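学生ロボット競技の採点は初期配置から見直すべきである

5月
文:Wiebke Heitmann

Lodbridgeの学内競技で審査を担当して4年目になる。競技は台所を模した仮想環境で行われ、各チームは双腕ロボットの制御方策を提出する。実機は使わない。課題は、カウンター上の指定された物体を把持し、指定の位置に置くという単純なものである。単純な課題だからこそ、採点方法の粗さがそのまま順位に出る。本稿ではその点について意見を述べる。

現行の規則では、各チームの方策を10回実行し、成功回数を得点とする。初期配置は運営側が用意し、大会前に公開される。公開の目的は、環境構築に不慣れな新入生のチームにも動作確認の機会を与えることであった。この配慮自体には賛成である。しかし公開した配置をそのまま本番に使えば、測定しているのは配置への適合度になる。

今年の上位2チームの方策を、閉会後に手元で再評価した。RosoraとFuchsである。本番の成功回数は同じで、順位は所要時間の差で決まった。物体の位置と向きを乱数で変えた100通りの配置で両者を走らせると、成功数には明らかな差がつき、順位は入れ替わった。Rosoraは把持前の接近経路をほぼ固定しており、対象が手前の縁に寄ると手首の姿勢が関節限界に当たる。Fuchsは接近方向を毎回計算し直すため遅いが、縁の近くでも破綻しにくい。規則上の勝者はRosoraであり、結果に異議はない。問題は、規則がこの差を検出できなかったことにある。

学生からよく出る反論は、配置を変えると運の要素が増えるというものだ。試行が10回であればその通りで、難しい配置を多く引いたチームが不利になる。対処は二つある。全チームに同一の乱数種を与えること、および試行数を増やすことである。シミュレーションの利点は試行が安いことにあり、それを使わないなら仮想環境で競技を行う理由の半分は失われる。

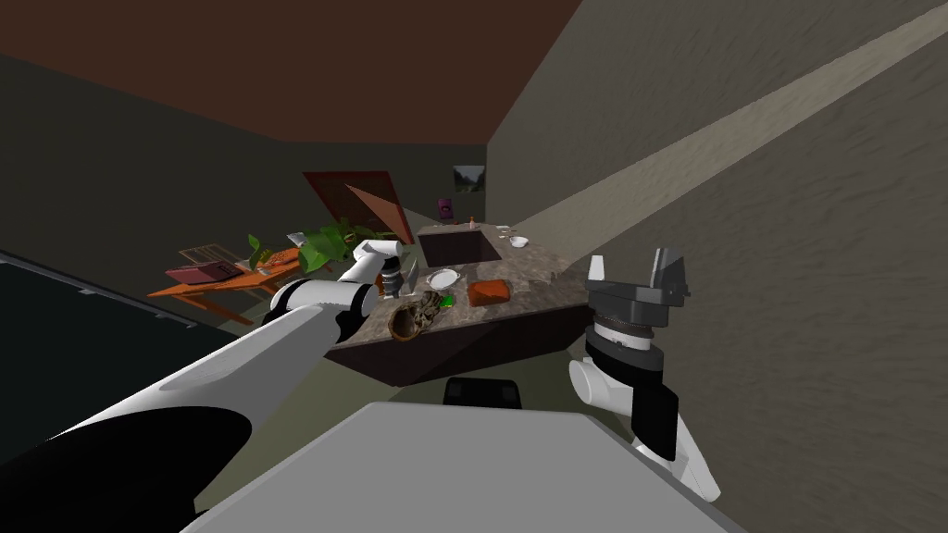
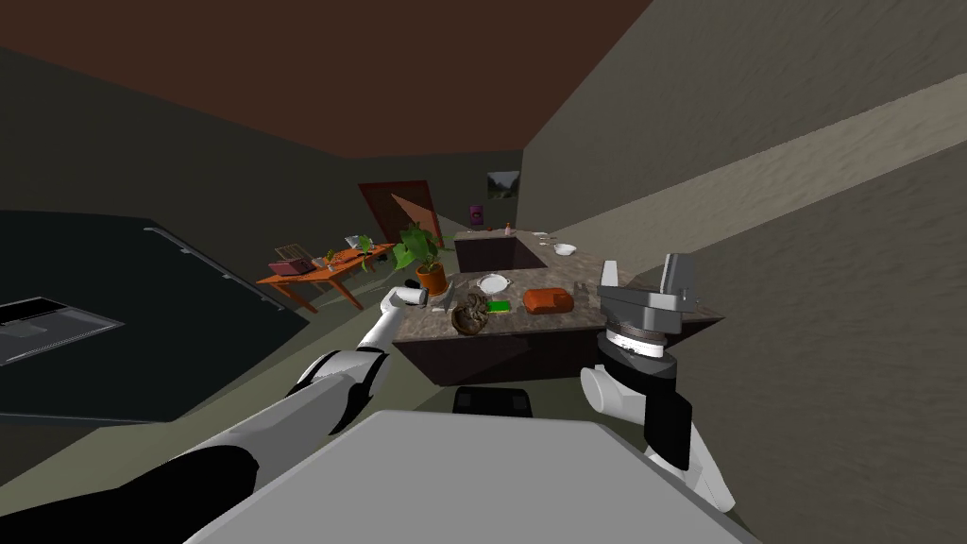
台所環境のシミュレーション画面。石目模様の天板のカウンターに向かう双腕。

計算資源の面でも障害は小さい。競技で使っているAkicoの環境は描画を切って走らせることができ、物理計算だけなら演習室の計算機で一晩に3000回以上の試行を処理できた。画像入力の方策は描画が必要なので同じようにはいかないが、それでも100回程度の評価なら日程に収まる。審査員が画面の前に座って成功と失敗を目視で数える方式は、もうやめてよい。

自動判定にすると、成功の定義を明文化しなければならない。これは負担であるが、避けるべきではない。現行規則の「対象物が皿の上にあること」という一文には、接触の有無も静止の条件も書かれていない。今年も、グリッパが物体を保持したまま時間切れになった試行をどう扱うかで審査が割れた。指を開いた後に物体が一定時間静止していること、と書けば済む話である。しきい値が恣意的だという批判はありうる。恣意的でも事前に公開されていれば、各チームは同じ条件で設計できる。

見た目の再現度についても触れておく。講評会では、天板の模様や壁の光が実物らしいかどうかに質問が集まる傾向がある。画像から物体を認識する方策では確かに重要な要素だが、今年提出された方策の大半は物体の真の姿勢を環境から直接取得していた。この条件では照明も質感も結果に影響しない。影響するのは摩擦係数、質量、接触計算の刻み幅である。ところが、報告書にこれらの値を記載したチームはごく少なかった。規定の書式に記入欄がないことも一因で、これは運営側の落ち度である。

来年度に向けて、次の変更を提案する。

・練習用の配置は従来どおり公開し、本番の配置は非公開の乱数種から生成する。
・試行数を100とし、乱数種は全チーム共通とする。
・成功条件を判定コードとして配布する。
・報告書に物理パラメータと失敗例の分類を記載させる。

最後の項目には、指導教員から作業量が増えるとの懸念が出ている。私は、動作の最適化に使う時間を削ってでも書かせるべきだと考える。今年の報告書で最も読む価値があったのは、下位のチームが提出した、把持失敗を滑り、接触前の衝突、目標姿勢の誤りに分けて数えた表であった。配点表には、この表に点を与える欄がない。

所要時間による順位決定は残してよい。ただし成功率の差が統計的に区別できない場合に限るべきで、その判断基準も規則に書く必要がある。改定案の文面は判定コードの試作版と合わせて、次回の運営会議に提出する。

読者コメント

元参加者
乱数種の共通化には賛成です。ただ、提出形式が今のままだと、方策の側で乱数を使っているチームは再現できません。そちらの種も固定させるのでしょうか。

Wiebke Heitmann
環境側のみ固定する案です。方策側の乱数は方策の性質に含まれるとみなします。試行数を増やせば影響は小さくなります。

k_mori
新入生チームの指導をしています。非公開配置にすると成功率がゼロになるチームが出そうです。対象物に触れた時点での部分点も検討してください。

通りすがり
刻み幅の話、もう少し詳しく読みたい。うちの研究室でも刻みを粗くしたときだけ把持が成功する方策があって困っている。

関連記事
・接触計算の刻み幅と把持成功率
・Akico環境の導入手順(演習室向け)
・双腕課題における片腕方策の扱い
・Lodbridge学内競技 報告書の書き方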